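Debtor days, and why I stopped looking at the average

I changed the way I report receivables in January and have had two emails asking how, so I am writing it up once. It assumes a small service business on accrual accounting, invoicing in arrears, with one bookkeeper or none.

The background is that my trading entity, Clandside, does maintenance scheduling for light commercial sites. Revenue is lumpy. Labour is paid fortnightly and the subcontractors are on 15 day terms, so the gap between paying for the work and being paid for it is the main thing that decides whether a given month is comfortable. Gross margin matters less in the short run than most of the courses suggest. I have had profitable quarters where I moved money out of the tax account to make payroll.

For several years I tracked debtor days the textbook way: closing receivables divided by credit sales for the period, multiplied by the days in the period. The figure went on the first line of the monthly sheet. If it went up I sent reminders, and if it went down I left it alone.

There are two problems with this. The first is arithmetic. The numerator is a balance at one moment and the denominator is a flow over a period, so any unevenness in the timing of sales ends up in the result. Invoice a large job on the last day of the month and debtor days jump, although every customer has behaved exactly as before. Invoice it a day later and they fall. I could move my own headline figure by several days by choosing when to press send, and on two occasions I am fairly sure I did.

The second problem is that the average combines customers who have nothing in common. Maten pays on a fixed run at the end of the month following invoice. Their process does not respond to reminders, phone calls or early payment discounts, and in all the time I have invoiced them it has not been late by its own rules. Sakus pays when somebody asks. Put those two in one number and the number describes neither.

The replacement has three parts.

Part one is the count-back method. Take closing receivables, subtract the most recent month's sales, and count the days in that month. If a balance remains, subtract the month before that and add its days, and so on until the remaining balance is smaller than the month's sales, at which point you take a proportion. It is more work than the ratio but it copes properly with lumpy revenue. A spreadsheet does it with one helper column. Note that sales must be GST inclusive if receivables are, and they nearly always are. I ran the whole thing with GST-exclusive sales for the first attempt and got a result that was too high by a plausible amount, and a plausible error can stay in a sheet for a long time.

Part two is a ledger of days past terms, by customer, weighted by dollars. For each invoice paid in the last two quarters, take date paid minus date due, multiply by the invoice amount, sum, and divide by total invoiced. Negative values are allowed. The result says how late a typical dollar from that customer arrives. When I first ran it, the worst result was 94 days, for Mahlangu, whom I would have called a good payer. They paid small invoices at once and sat on the large ones. Unweighted, they looked fine. I had been rating them on the number of remittance emails I received.

Part three is the one I resisted, a plain list of disputed or queried invoices kept apart from the ageing. An invoice under query is not a collections problem. It is a quality or paperwork problem and it will age at whatever rate I take to answer the query. Once separated, it was clear that a fair share of what I had been chasing was waiting on me: missing purchase order numbers, a site code in the wrong field, one timesheet attached to the wrong job. The fix was a check before sending, which takes two minutes an invoice.

What I did with the results was less dramatic than the spreadsheet. I left Maten alone and shifted their invoice date so that it always lands before their cut-off. Missing the cut-off by a day costs a full month, and I had been missing it about one time in four without noticing. For Sakus I set a reminder five days before the due date, worded as a check that the invoice had been received. For Mahlangu I split billing into progress claims, so that no single invoice reaches the size where it seems to need another signature at their end. They agreed to this by return email — I had expected an argument and had prepared for one.

I considered invoice finance and decided against it. The facility I was quoted charged on the full ledger whether or not it was drawn, and the cost came out close to what I was already losing through late payment. It may suit a business with higher margins and fewer customers. The same goes for early payment discounts. Two per cent for paying 20 days sooner is a very expensive loan when annualised, and the customers who take it up are generally the ones who would have paid on time anyway.

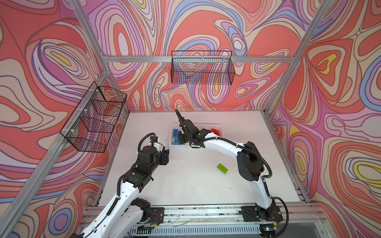 Issue 15

A few notes on method, mostly for the person who asked about opening balances.

Credit notes should be dated to the invoice they correct for the purposes of part two, even though the ledger dates them to the day they were raised. Otherwise a customer with one large correction shows up as paying early. Part payments are treated as separate invoices with the same due date. Retentions are left out altogether and go on their own schedule, as they are not due until the defects period ends and including them makes every construction customer look delinquent.

Bad debts written off in the period stay in the weighted ledger at the number of days they had reached when written off. Removing them improves the figure precisely when it ought to be getting worse. I have seen reports that drop them, and the trend line in those reports should be ignored.

The bank feed gives the date funds cleared, and the accounting package gives the date somebody matched the transaction. Use the first. If you reconcile on a Tuesday, as I do, the second adds up to six days of your own delay to the customer's record.

I update parts one and two monthly and part three weekly. The whole exercise takes under an hour now that the columns are stable. The template still has a fault in the proportional month when sales for that month are zero, where it divides by nothing and returns an error. I trap it by hand at present — the month is skipped and its days are added in full — and will put the corrected formula up when I have tested it against last year's ledger.

Creditor days are next. The same count-back works on the payables side, with purchases in place of sales, but wages have to come out first and my chart of accounts does not make that easy.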